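Wasmont Community Kitchen Opens Its Doors to Home Bakers This November

WASMONT -- Home bakers who have outgrown their own ovens will soon have a place to go. The Wasmont Community Kitchen opens to the public in November, with shared baking space, evening classes and a Saturday-style market table that will run whenever there is enough bread to fill it.

The idea came from Bimla Nigam, who taught bread classes in her garage for seven years and kept a waiting list the whole time. "We had 37 people signed up for a room that held six," Nigam said. "They kept coming back and asking when there would be more space, and I am so happy to finally have an answer for them!"

More than 500 residents answered a survey last spring about what they wanted from a shared kitchen. Long opening hours came first, followed by classes for beginners and a place to store flour. All three are part of the plan -- and the doors will open at 5 a.m. for anyone who likes an early start.

Ona Ramanauskas will lead the first course, a rye bread workshop for people who have never kept a sourdough starter. Pallavi Sisodia follows with flatbreads and filled breads, including several of her grandmother's recipes. Each course runs four evenings and costs $95, with ingredients included.

Sign-up begins at the Wasmont library front desk. Bakers should bring an apron and a container with a lid.

We use cookies to improve your visit. Accept | Manage settings

Press questions may be sent to Mamta Agarwal at the kitchen office, weekdays until 4 p.m.

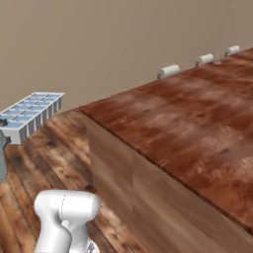 Agarwal can also set up visits for reporters who would like to sit in on a class or talk with the teachers before opening day.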